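House rules for hand-held grippers

I have been putting off writing down how we run our hand-held gripper sessions, mostly on the grounds that everyone who did them already knew. Then Noboru Nakajima asked me for the document so he could send it to the people at Patia, and I had to admit there wasn't one.

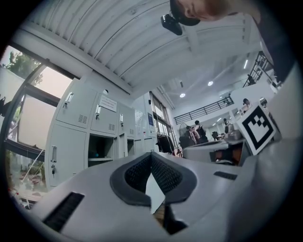
So I spent a few evenings in July turning habits into rules. What follows is the short version. It covers people collecting demonstrations by hand. Our robot arms have their own safety paperwork and I am not going to repeat it.

The first rule is about the marker card. It has to be flat, clean and firmly fixed, and it must not be touched with bare fingers during a session. A greasy thumbprint on a black square will shine under strip lights and the tracking will drop out. We wipe the cards with a dry cloth at the start. If a card has a crease in it, it goes in the bin. We used to flatten them under a book and we lost a whole afternoon's recordings that way.

The second is about the jaw pads. Check both before you start, and check that the jaws close evenly on a sheet of paper. If the paper pulls out on one side, swap the pads. We change them after 600 grasps anyway, whether or not they look worn. Koyama change theirs when they look worn, and their results are fine, so I won't pretend our figure is anything other than a figure we picked.

Calibration is done at the start, after any knock, and after every 120 recordings. A knock means any contact with something the operator did not mean to touch. People are bad at admitting to knocks. I include myself.

Each operator works for 20 minutes and then puts the gripper down. This was the rule that got the most argument. Twenty minutes feels short when things are going well, but the wrist gets tired before you notice it and the movements become jerky. Pindis allow longer turns with a lighter tool, and that may be right for them.

Next, other people. We work in shared spaces and there are nearly always colleagues or visitors somewhere in the background. The rule is that anyone who could be recorded is told beforehand, there is a notice at the entrance, and anyone who asks to be left out is left out, with the recording deleted the same day. Badges and screens with customer work on them are to be kept out of view. I had this down as a recommendation in the first draft. Noboru crossed out "should" and wrote "must", and he was right.

Cables and bags stay off the floor where the operator walks. When you are watching your hand you are not watching your feet.

Failed attempts are kept. If you drop the thing, carry on for a moment, stop the recording normally and mark it as a failure. Do not delete it and do not have another go under the same number. We found one set of 100 recordings without a single failure in it, and when I asked, the operator had been tidying up as he went. He thought he was being helpful. The rule had never been written down, so I could hardly complain.

The part I am least sure about is naming. We use the site, the tool number and a running count. Flindard put the task name in as well, and it does make things easier to find, but task names change halfway through a project and then you have two names for one job. For now we keep the task in a separate sheet.

Version two will need something on cleaning between operators and on storing batteries overnight. If your team already has wording for either, please send it to me and I'll credit you in the next draft.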